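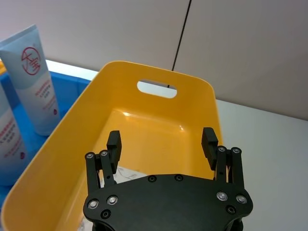

Driltasbridge - The Skusavum reuse store on Anlow Street has switched its household sorting tables from cardboard boxes to plastic bins, the store said in April.

Small goods are now divided by color. Yellow and blue trays with ribbed walls take items that stand upright, including tubes. Larger yellow baskets with handle cutouts take the rest, along with loose paper. The store bought 544 bins from the supplier Suvarna and has placed 69 of them in the sorting room. The remainder are held for two other branches.
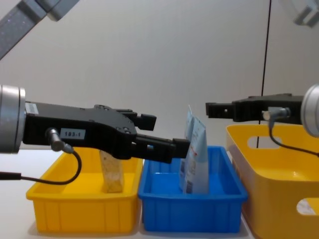
Skusavum said the cardboard had to be replaced every 27 days and that the plastic can be rinsed between loads, adding that partly used tubes will still be refused at the counter. Sorting hours are unchanged, ending at 4 p.m.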